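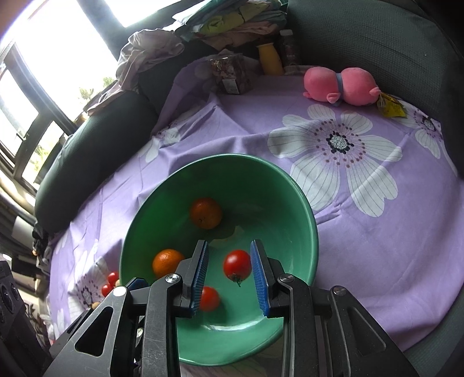 About Geltska

We write handling rules for household robots, and we love doing it! Geltska began when Milagros Bermúdez and Wajid Farooqui got tired of grip guidelines that only made sense in a lab. Homes have soft beds, printed sheets and fruit that bruises, so our rules start there.

Our handbook now has 404 rules, and each one has been tried by hand before it goes in. A few we care about most:

Open the fingers fully before going down over soft fruit.
Never close on two items to get one.
Leave the household's own things where they are — work around them.
Log a dropped item the same way as a good pick.
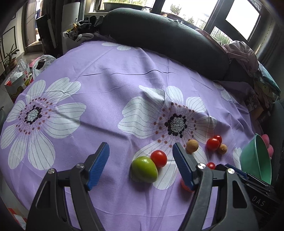 A cherry tomato and a green fruit between the finger pads.

Dayana Yupanqui runs our practice sessions, which last 30 minutes and then stop, even when it's going great. Lucero Mamani edits the handbook and reads every comment that comes in (she got almost 2000 on the last draft, and answered them!).

The next edition is out in April. Spotted a rule that doesn't work in your home? Write to Lucero — we'd love to hear about it.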